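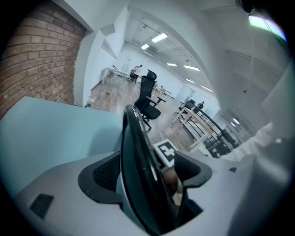

How do you decide what color to paint the rest of a room when one wall is brick?
Start with the brick. Hold your paint cards right up against it, look at them in the morning and again after dark, and throw out anything that makes the mortar look dirty. We ended up with light gray walls and a white ceiling, and I'd do the same again tomorrow.

Our Office, Finally Finished (Well, Nearly)

Hi everyone! Domnica Tănase here. So many of you have been asking how the new place on the second floor of the Didham building turned out, and I kept promising a proper gallery, so this is me keeping my promise. I'm putting the first picture up now with my notes, and the others will join it on this same page once I've sorted through them (there are 194 on my computer and most of them are of the ceiling, don't ask). The captions for this one are below, one for each thing people have been asking me about.

The brick
I love this wall so much. Reddish-brown brick with pale mortar, and it was hiding behind old paneling when we signed the lease! The landlord wanted to plaster over it and I may have begged a little. It sheds a bit of dust if you lean on it in a dark sweater, so now you know.

The white pillar
Right beside the brick. On the first floor plan it was marked with a tiny square and I figured it would be tiny in real life too. Ha. We tried wrapping it in cork for pinning things up, hated the look by lunchtime, and painted it white. It holds up the floor above us, so it gets to stay.

The floor
Light wood, with the plank lines showing, and it runs right through to the back of the room. I wanted a darker one at first and Bratu (our flooring people, very patient) talked me out of it by laying a few dark boards down next to the brick. They were right. The whole room shrank! The floor came to 2,215 dollars with the fitting, which was less than I'd set aside, and the leftover money went straight into chairs.

The chair
Speaking of! Black, tall mesh back, headrest, padded arms, on a rolling base. We borrowed 3 different chairs from Wellelside and everybody got a turn in each one before we voted. I was sure I'd hate having a headrest and now I lean on it through every phone call. If you're short like me, set the seat height first and then play with the headrest, otherwise you'll be fiddling all morning.

The pale blue tabletop
My one big splurge on color. Everything else in the room is white, gray, black, light wood or brick, and I wanted something soft to look at while I work. I was worried it would look like a kindergarten, but next to the brick it comes across calm and a little beachy. Coffee rings do show up on it, so please use a coaster when you visit (yes, Monday people, I mean you).

The light
This was the part I fretted over most, because our old office was a cave. The gray on the walls is called Flovow, and we rolled on 2 coats. It's light enough to keep the room bright but it doesn't glare at you the way plain white did when we tested it. I had a desk lamp on order and canceled it.

Still to do
Blinds, a coat rack that doesn't fall over, and some kind of rug, if we can ever agree on one. I'm also looking for a big leafy plant that can survive me going on vacation, so send suggestions! The kitchen corner gets its new shelves in March and I'll add pictures of those when they're up.

Posted 12 February 2018. Leave a note in the guestbook if you'd like the name of the plasterer, I've got the number written down somewhere.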